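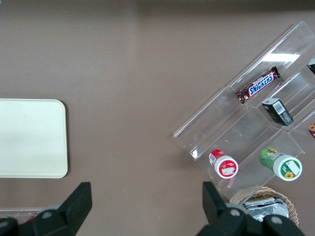 A clear tiered organizer on the table, with a Snickers in the upper compartment and a cream tray to the left.

Snack Shelf FAQ: Clear Organizers, Trays and Keeping It All Tidy
4 min read

Ever since we started setting out snacks in the break room at Wosdale, people have been writing in to ask how we do it, where the bars go, and whether they can have the same thing on their own floor. I've gathered up the questions that come around most often and answered them as fully as I can. If yours isn't on the page, please do write to me! Jericho Cabrera

Why a clear organizer?
We tried a wicker basket first, and it was a lovely basket, but everything good sank to the bottom and the same granola bars sat on top for weeks. With clear acrylic you can see what's left from across the room, and so can whoever is doing the refill.

How should full-size candy bars go in?
Lay them flat, with the label facing up. A long bar like a Snickers is happiest lying along a compartment, and if you stand it on end it tends to lean over into its neighbor. We like the upper tier for chocolate and the lower ones for smaller things such as mints and tea bags.

What is the tray for?
Anything that rolls, crumbles or comes in its own little cup. The raised rim is low, but it catches a surprising amount. Please leave the tray free between refills so there's somewhere to sort a new box.

How do I clean the acrylic without scratching it?
Lukewarm water, one drop of dish soap and a soft cloth, and then let it air dry on a towel. Paper towels leave fine scratches that show up terribly under ceiling lights (ask me how I know). Please keep window spray away from it too, especially anything with ammonia.

How often is it restocked?
Twice a week on most floors. We order from Piravis in boxes of 12, and the Drernholm building gets its own delivery, so if you're over there and running low, the people to ask are at your own front desk.

Can I bring in something from home?
Yes, and we love it when you do! Wrapped and labeled items only, please, and nothing with loose nuts. If someone on your floor has an allergy, let me know and we'll set up a separate organizer well away from the first.

Does it have to stand at an angle?
Not at all. I turn ours a little because the table is against a wall and it's easier to reach the back that way. Put yours however it suits your table, as long as it isn't hanging over the edge.

Where do I send a request?
Drop a note in the box by the Yeh Room. I go through them every April and add whatever gets asked for most, and smaller swaps happen all year long.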